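Last updated: February 15, 2018
Reading time: 4 minutes

Progress report to the equipment fund: garment handling, Trincombe workshop

You asked for a plain account of where the money stands and whether the second half of the award should go to the purchase we proposed last year. My short answer is that I would hold it for now. The longer answer follows, and parts of it are less cheerful than the January note.

Where we are

The award paid for one table, the hand-held grippers, two desktop computers and the framing. All of it is set up and in use at Trincombe. Of the first-half money, $3,898 has been spent and $1,533 is left. The largest overrun was cabling and mounts, which the original budget treated as small change. I wrote that budget, so the mistake is mine. Anyone pricing a similar station should put those two items on their own line.

The work is cloth handling by hand, with a person holding a gripper in each hand and moving the fabric the way we would want an automated arm to move it. The point is to learn what the task demands before we pay for arms. The foam board is taped down at the left and right, and its printed grid makes it easy to see how square the cloth is lying.

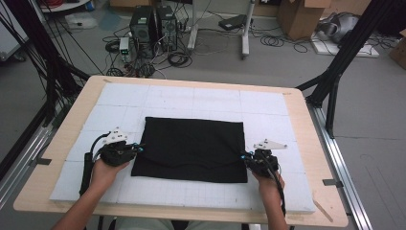 What we have learned about the purchase

The Prirley proposal assumed that flat cloth was the hard case and that garments would follow at little extra cost. I no longer believe that. A rectangle can be taken by its two side edges and it more or less behaves. A T-shirt has a collar, sleeves and two layers, and the fingers have to take one layer or both on purpose. Our operators can usually feel which they have. The arms in the proposal have no sense of touch, and the sensing option was quoted separately, in a footnote.

We logged 56 garment attempts in January. I am not going to give you a success rate, and I would be wary of anyone who did. We changed the rules for what counts as a finished fold partway through the month, and the early attempts can't be fairly compared with the later ones. We have since written the rules down and will keep to them through the next period.

Finger pads are the other open question. The supplier's standard pad is bare plastic. We have been working with dark felt-covered pads on black cotton, and opinion in the workshop is split on whether they help or only feel nicer to use. Pads are cheap. The finger they mount to is a different matter, and the quoted arms take a finger of their own pattern that won't accept ours.
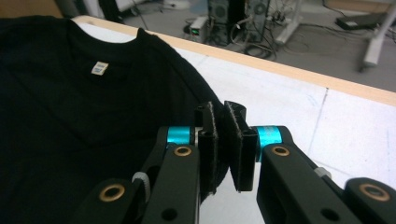
The three quotes

We asked for 3 quotes on a two-arm station. Asta came in lowest, and I would treat that number with care. It leaves out installation, training and the second year of support, and the delivery date is given as "typical." When we asked what typical meant we were sent the brochure again.

Tomoana was the most expensive and the most complete. They put the service terms in writing and agreed to a return period, which none of the others would do. I still think they are selling us more arm than we need. Their reach figure is well beyond the size of our table.

The third is the Prirley package, the one in the original plan. It sits in the middle on price. My concern is the footnote mentioned earlier – once sensing is added, it stops being the middle quote.

None of the suppliers has folded a shirt for us. All of them have offered a video.

What I am asking for

Please carry the second-half money over to the next period and don't release it against the Prirley quote as it stands. I would like to use part of the $1,533 to pay for a one-day trial, on a supplier's own arms, with our garments and our written rules. Asta has said no. Tomoana has said yes, subject to a fee they have yet to name. Prirley's sales office hasn't replied.

I would also like to move a small sum from furniture to spares. We don't need a second table. We do need spare cables and a spare power supply, as one failure would currently stop the work until a part arrived.

Risks I would watch

Quotes expire. If we wait, prices may go up, and the lead time certainly won't get shorter. There is also a chance that the trial shows the arms can't do the job at any of these prices, in which case the fund should expect a proposal for a much smaller purchase, or none. I would sooner send you that than a station that folds towels.

The next report will have the trial fee, the revised spares list and a garment log kept under one set of rules.

We use cookies to remember your reading preferences. By continuing to use this site you accept our cookie notice.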